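机器到底能不能干杂活：从叠纸杯说起

发布于 2018年5月6日
阅读 2,606 · 评论 6 · 收藏 200

上个月 Divya Shetty 在邮件里问我，家用机器人离“能收拾茶水间”还有多远。我回了三段，写完觉得不够，干脆整理成一篇。先给结论：固定工位、固定物料、节拍可控的活，现在就能做；茶水间这种地方，单项动作大多能做，连起来不行。

先界定“能做”。我的标准是三条：不需要人在旁边看着；失败后能自己发现；平均耗时不超过人的十倍。第三条已经很宽，但多数演示视频仍然过不了，因为视频通常是加速播放的，角落里那个倍速标记经常被人忽略。

一、为什么选纸杯

讨论家务自动化，大家喜欢拿叠衣服举例。衣服是柔性体，状态空间太大，拿它说事等于直接宣布问题无解。另一个极端是码垛，纸箱规整，吸盘一贴就走，仓库里早就有成熟方案。纸杯介于两者之间：形状是标准的锥台，尺寸一致，看上去像刚体；壁却很薄，用力稍大就变形，变形后又套不进别的杯子。

茶水间的杯子还有一个麻烦，它不会按图纸摆放。有的收在架子里，有的歪在一边，有的躺在桌上。三种状态需要三种抓取策略，而人切换策略时根本意识不到自己在切换。
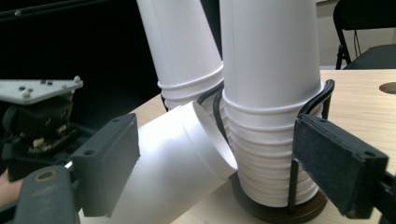
二、把动作拆开

以“把躺着的杯子归到倒扣的那一摞”为例，至少要经过下面几步。

抓取。两指平行夹爪夹杯身侧面，接触面是平的，杯身是锥面，接触区域实际上接近一条线。夹持力的下限由杯子重量和摩擦系数决定，上限由杯壁刚度决定。杯身中段最软，靠近杯底和杯口卷边的位置硬一些，所以夹点选在哪里，比力控精度更要紧。

翻转。杯子躺在桌面上，轴线基本水平，要转到竖直、杯口朝下。夹爪的手指有厚度，贴着桌面夹取以后直接转腕，指尖容易蹭到桌子。通常的做法是先抬高再转。抬高的过程中如果夹点偏离重心，杯子会绕接触线摆动，姿态估计就得重做一遍。

对准。倒扣套杯时，上面那只的杯口要罩住下面那只的杯底。杯底直径小于杯口，锥度给了一圈容差，这是整个任务里最友好的一步。锥度本身相当于一个被动导向结构，位置误差在几毫米以内，杯子自己会滑进去。

避障。如果那一摞放在金属丝做的杯架里，细杆就是障碍物，而且是深度相机最不擅长的那一类。细杆在点云里时有时无，黑色的更糟。白色杯身又缺少纹理，双目匹配容易出空洞。一个黑的细的，一个白的光的，放在一起正好把两种失效模式凑齐。

确认。杯子套进去了没有？人靠手感，听一下声音也行。夹爪上如果没有力传感器，就只能松开以后再看一眼，多花一到两秒。

三、车间里的情况

Marcelino Gallardo 在 Peixoto 的包装线做了几年调试，他那边也有套叠工序，杯状容器，材料比纸硬。他的看法很直接：车间根本不解决上面这些问题，车间是把问题取消掉。来料用振动盘理好方向，定位用工装，障碍物在布局阶段就挪走，视觉只负责检查有无。整站成本里，机械臂占的比例不到一半，其余全是周边。

这套思路搬不进家里。没有人会为了收杯子在厨房装一台振动盘。家用场景要求机器适应环境，工业场景是让环境适应机器，两边的进展因此很难互相借用。拿汽车厂的焊接机器人来论证“家务机器人快了”，推理上是断开的。

四、示教数据这条路

近两年比较受关注的做法是少写规则，多采人的操作，再让模型去学。方式有遥操作，也有人直接手持夹爪把活干一遍。我对后一种兴趣更大：人拿着和机器人末端结构相近的工具，被迫接受两指的限制，采到的动作机器大体做得出来。徒手录像就没有这个好处，五根手指的轨迹映射到两指上，信息损失太多。

但它解决不了全部问题。第一，人手持工具时仍然在用自己的眼睛和手腕触觉，这些信号未必进得了数据。第二，失败样本偏少，人会下意识地在快要掉杯子之前修正，模型学到的是顺利的轨迹，很少见到偏差较大之后怎么救。第三，腕部可达范围不同，人能拧过去的角度，六轴臂可能正好碰上奇异点。

Agata Pellegrini 看过初稿，她认为第二点可以靠刻意采集“从坏状态开始”的片段来补，比如杯子已经歪了，或者已经滚到桌边。我同意方向，只是坏状态的种类没有上界，采多少算够，目前没见到像样的估算方法。

五、粗略的判断

单步抓取纸杯，可以。抓取加翻转加套叠，在固定桌面、固定光照下，可以，慢。换一张桌子，换一种杯架，需要重新调。完整地收拾一个茶水间，包括判断哪只杯子用过、哪只没用过，不行。最后这个判断和机械无关，杯底剩一点水算不算用过，我们办公室的人意见也不统一。

至于 Divya 原来的问题，我给的答复是两年内不建议采购。她所在的 Flanell 想要的是夜间无人值守，这恰恰卡在我的第一条和第二条标准上。如果允许改环境，换一个落杯式的分配器，再加一个回收口，问题就消失了大半，也用不着机械臂。

下一篇打算写夹爪指面材料，硅胶和聚氨酯各测了一批，数据还没整理完，估计要拖到八月。

分享 2 · 评论 6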